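## Looking after your Stornen worktop

Welcome to the second part of the guide. By now your Stornen top should be fixed down and level, and we hope you're pleased with it! Pale tops are lovely to work at, but they do show every mark sooner or later, so a few minutes of care now and then will keep yours looking fresh for a good long while.
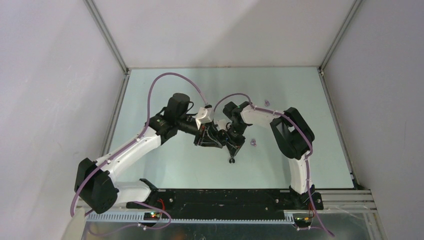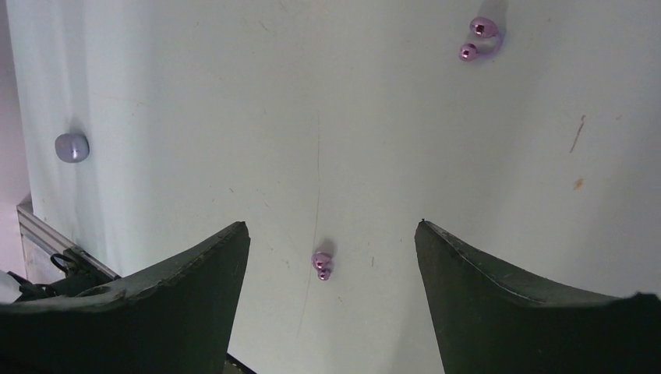 *Pale surfaces in use: the first a light mint-blue tabletop, the second a closer view with small brownish marks on the right.*

### Weekly clean

1. Clear everything you can from the top, and brush away crumbs and grit with a soft dry brush. Please don't skip the brush, as grit under a cloth will scratch.
2. Stir 5 ml of mild washing-up liquid into a litre of warm water.
3. Wring a soft cloth out well and wipe from the back edge towards you, turning the cloth over as it picks up dirt.
4. Wipe again with clean water, then dry with a tea towel. (An old one is best, the new ones shed fluff everywhere.)

**Note:** Leave the joints and corners until last and go gently there. Water that sits in a joint overnight can creep underneath and lift the edge.

### Tea, rust and other brown marks

1. Mix 2 teaspoons of bicarbonate of soda with just enough water to make a soft paste.
2. Dab it on the mark and leave it for roughly 5 minutes. Put the kettle on if you like.
3. Lift the paste off with a damp cloth, using small circles and hardly any pressure.
4. Rinse and dry. If there is still a shadow, do it once more the next day.

**Caution:** Never use bleach, wire wool or oven cleaner. They dull the finish, and we can't bring it back for you.

### Fine scratches

Light scratches can be softened with Catitz cream, sold in a 200 ml bottle. Shake it well, try a little somewhere out of sight, and wait until it has dried completely before deciding whether you like the look. Deep scratches need the filler kit, part number 266, and Nélida Quezada in our spares department will happily talk you through the colours.

**Caution:** Keep the cream away from children and pets, and open a window while you work.

When the top is dry, carry on to the next section, "Fitting the rear upstand".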